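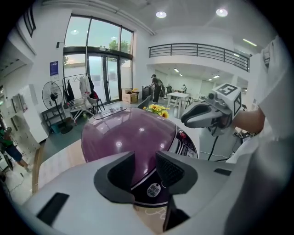
July 15, 2025

Glue line tests, second batch. Ciltovero sent the new wood adhesive with a sheet saying full strength in 19 minutes at shop temperature. I don't believe it and wrote as much on the sheet.

Maple on maple, lap joints, planed the same morning. Clamped 7 of them with the same pads as last time and pulled the first one right at 19 minutes. It let go along the glue line with almost no wood fiber on either face. Second one the same. I left the rest overnight and those did tear wood, but so does the ordinary yellow glue we already buy, and that costs less.

Audrey-Anne McIntyre thinks my spread was too thin. Maybe. She put hers on with the notched card and got a better squeeze-out, then hers failed in the same place. She wants to try again with the faces lightly sanded. I said fine, but if the stuff needs sanding it should say so on the sheet.

Load cell is still reading 132 with nothing hanging on it. I zeroed it twice and it crept back. So please don't copy any of today's pull numbers into the Pritchard folder - the comparison between joints is probably good enough to go by, the numbers themselves are not.

Their brochure also claims 1,000 cycles of damp and dry without creep. No mention of which wood, how damp, or who did the counting. Trendia made a similar claim for their last product and we have a drawer of opened joints from that one.

To do:
Swap the load cell cable before blaming the cell.
Repeat with oak, wider overlap.
Ask Ciltovero for the actual test report, no more brochures.
Keep the overnight pieces, labeled, on the top shelf until September.

Leftover maple is in the rack by the saw. The short ends are mine.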